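Our table rules for robot arms fit on one page. I have read the Boltgate guide, all 80 pages of it, and I stand by the one page. Thread, for the two people who asked.

Rule one: write down the layout before you start. "Ketchup, oven, fruit" is a grocery list, and Mazza lost an entire May to one.

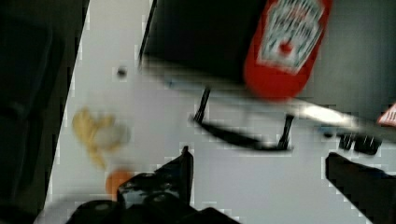
Orlando Apaza: ours says "reset to neutral" and we have four definitions of neutral.

Four is low, Orlando. Make people sign off on one and tape it to the wall.

Rule two: cables get their own line on the checklist. "Tidy" is an opinion. Say where the slack goes, then check it at full reach.

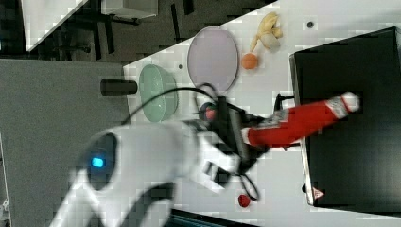 Arm, bottle and the cable in question.

Rule three: a near miss goes in the log. Yes, even when it was only a strawberry. The strawberry is how you practice for the thing that costs $3,000.

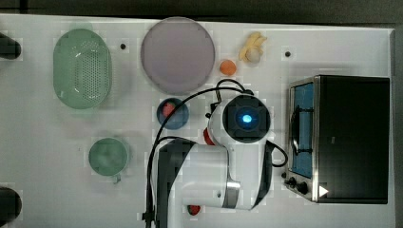 1 min read

Rule four: soft stand-ins first. You earn glass after 100 clean runs, and "mostly clean" is a different number. Balel wanted 12. Balel now buys a lot of paper towels.

Felt ketchup forgives a firm grip. It also teaches bad habits, so put the grip limit in writing before anyone gets fond of it.
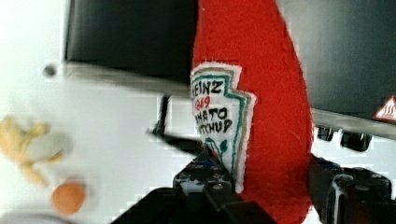
Photo: Hilelura

Rule five: whoever runs the arm can't be the one who signs the sheet. People hate this one - I hate it too, mostly on days when I'm running the arm.

Page two is blank. Please stop sending me things to put on it.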